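Tips for Trying Out a Small Robot Arm on Kitchen Objects

Workshop Tips - Bench and Kitchen
Updated May 23, 2026

These are tips for people who have a tabletop arm, or the loan of one, and want to compare grippers, cameras or controllers on ordinary kitchen things. They come from our own bench. We have been through three sets of fingers, two controllers and more camera positions than we kept notes on. Most of the time was lost on setup, so most of the tips are about setup.

Clear the reach first

Run the arm slowly through its full reach with nothing on the table. Watch the elbow as well as the gripper. The elbow swings wider than you expect on most small arms, and it will hit a tall bottle while you are looking at the fingers.

Mark the reach with low-tack tape. Painter's tape comes off a white tabletop cleanly if you lift it within a week or two. We left some down from February until spring and had to take the residue off with vegetable oil and a plastic scraper. Wipe the oil up with dish soap afterward or every bowl will slide.

Bolt or clamp the base before you do anything else. A base that shifts a quarter inch ruins every saved position. If your table has mounting holes, keep them free of crumbs and tape.

Cables

Cables cause more failed grasps than bad software does. Leave enough slack that the wrist can turn all the way both directions, and no more. A loop that is too long drops over cups and bowls and drags them.

Fasten with hook-and-loop straps. Zip ties are fine once the layout is final, but you will cut off a lot of them before then. Check the straps after 50 cycles or so of any new motion. They creep toward the joint.

Choosing objects

Start with things of different heights and stiffness. A saucepan, a bowl, a cup, a plate and a squeeze bottle will tell you more than five blocks will. Put in something round and something flat. Play food is good for early runs: it doesn't bruise and doesn't leak, and it can be washed in the sink. Real fruit should come later, when you know how hard the fingers close.

Round objects go in a bowl. An orange on a bare table rolls at the first touch, and you spend the afternoon picking it up off the floor.

Leave space between objects on the first day, at least the width of the open gripper on every side. Crowd them later. A crowded table is a fair test, but it is a poor place to learn what your fingers can do.

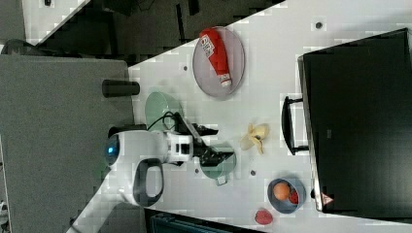 Gripper at the green saucepan, with the fruit bowl farther down the table.

Pans and bowls

A pan gives you three places to grip: the rim, the handle and the outside wall. Try all three with each set of fingers and write down which one works. We found the rim best with narrow fingers and the handle best with wide rubber pads. The outside wall was poor with everything, as the pan turned as soon as it left the table.

Short handles are harder than long ones. There is less room for the fingers, and the weight of the pan pulls the nose down. Come in lower than looks right and close slowly.

For bowls, put one finger inside and one outside. Go down far enough that the pads are past the lip. If the lip is rolled or thickened, the pads will ride on it and let go partway through the lift. Sanding a shallow groove across the pad helps. Use 80 grit and go easy.

Bottles

Stand a squeeze bottle up for the first tries, then lay it down. Lying down, it is the better test. The body gives under the fingers, so the grip feels firm to the motor before it is firm in fact. Set a force limit and lift an inch before you move sideways.

Tape the cap shut even if it snaps. If there is anything in the bottle, put it in a zip bag until you trust the setup. Ketchup in a finger joint is a long cleaning job with cotton swabs.

Plates

Flat plates are the hardest thing in the kitchen for a two-finger gripper. The fingers need something to get under. These helped us:

Use a plate with a raised rim.
Slide it to the table edge and grip the part that hangs over.
Put a folded dishcloth under one side.
Fit thin fingertips. A strip of plastic from a yogurt lid, glued on, is good enough to find out whether thin tips are what you need.

Suction works on smooth plates and fails on anything with a pattern pressed into it.

Comparing fingers

Change one thing at a time. If you swap the fingers, leave the camera and the lights alone until you have a full set of runs.

We used 70 tries per set of fingers on the same objects. The stock hard plastic fingers were the weakest on round things. The Stunine soft pads did best overall, picking up 81 percent of what we asked for, though they pick up lint and need wiping with a damp cloth each morning. The Evangelista fingers are narrow and good for rims and handles, but poor on a bottle lying flat. If you can only buy one extra set, get soft pads and trim them to suit.

Homemade pads are worth trying. Shelf liner, the rubbery kind with holes, cut to size and held with double-sided tape, lasted us a few days per pair. Silicone baking mat lasted much longer and wipes clean. Bicycle tube grips well but leaves black marks on light-colored dishes.

Cameras

Mount one camera looking down across the table and, if you have a second, put it near the wrist. The overhead view is for finding things. The wrist view is for the last two inches.

Black objects on a dark surface are hard for a camera and hard for you when you look over the recordings later. A white tabletop helps. The trouble with white is glare, so bounce the lamp off the ceiling or hang a sheet of baking parchment a safe distance in front of it. Use an LED lamp for this, never a hot bulb.

Watch for shiny fronts on ovens and toasters. They show a second copy of the arm, and our detection software chased the reflection twice. A dish towel over the front fixed it. Make sure the appliance is unplugged and cold first.

See-through dishes are a problem for depth cameras. If a dish keeps vanishing, put a ring of masking tape around the rim until you have the rest working.

Controllers

We tried hand guiding, a game controller and the Tirnura desktop software. Hand guiding is quickest for teaching a single pick. A game controller is all right once you slow the sticks down - set them at a third of the default speed and raise it when you are comfortable. Tirnura is slower to learn, but it keeps saved positions in a plain list, and you can copy a pick and change just the height.

The Skillbridge beginner lessons are a fair place to start if you have never used an arm. Skip the lesson on stacking cups until you have done the one on force limits.

Whichever one you use, know where the stop button is without looking. Keep it on the side of your free hand. Stay outside the tape while the motors are powered.

Oven doors and drawers

Leave these for last. A door that swings down on a bar handle moves in an arc, and a small arm wants to pull in a straight line. The handle twists out of the fingers, or worse, the base lifts. Break the pull into five or six short moves and let the grip loosen a little between them. Do this only with the oven off at the wall.

Put a bag of rice on top of a light toaster oven to keep it from sliding forward. Ten pounds was enough for ours.

Keeping notes

A spiral notebook beats a spreadsheet at the bench. Write the object, the fingers, where it gripped and what went wrong. Leave the "why" column out until later.

Take one photo of the table before each set so you can put everything back where it was. Small pencil dots under the bowls work too, and they come off with an eraser.

Upkeep

Wipe the arm down with a barely damp cloth, power off. Never spray it.
Check the finger screws every morning. They back out.
Replace soft pads when they go shiny. Ours were done at 3000 closings.
Keep a spare pair of pads already cut, in a labeled bag taped under the table.
Wash play food and dishes in plain dish soap and dry them fully before the next run. A wet bowl will slip out of any gripper we have tried, and the water goes straight down into the wrist.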